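Storage and Tidying > Baskets: lids or no lids?

irjak
Long post, sorry, I do go on! We moved to Cedilbridge in July and I have been sorting the linens ever since. At our old place everything lived in one deep closet, and now it all has to fit on shelves 14 inches deep - so baskets it is. My question is whether to go by color (pink for washcloths, red for kitchen towels and so on) or just buy everything the same and label it. My sister Vilja swears by labels, but she labels her spice drawer too, bless her.

skuvcombe_mom
Color, every time! My kids were putting their own things away by age 4 because they knew which basket was which.

plainshelf17
I have to disagree, with love. Colors are fine until a basket cracks and the store has stopped carrying that pink. Get matching ones and write on the lid.

irjak
Oh, but lids! I never put a lid back on anything, I know myself too well.

skuvcombe_mom
Then skip them, and go for the kind with holes in the sides so the cloth can breathe. Smaller baskets nest inside a big one, too, which is lovely when you're between projects. 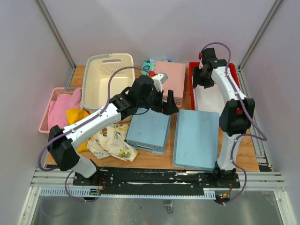
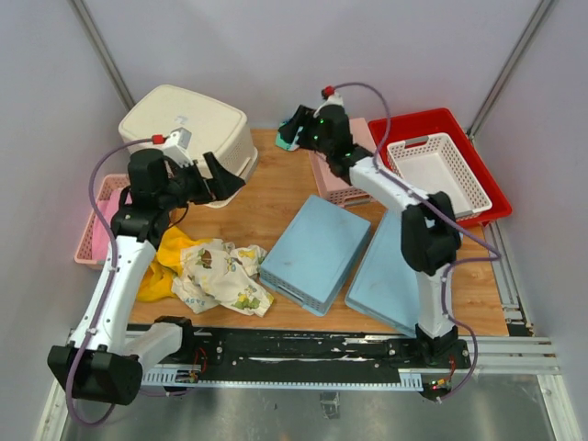
Pink and red baskets in both, and the cream one with the lid is in the second.

Similar threads
Folding fitted sheets without tears
Shallow shelves, what fits?
Labels that survive a damp bathroom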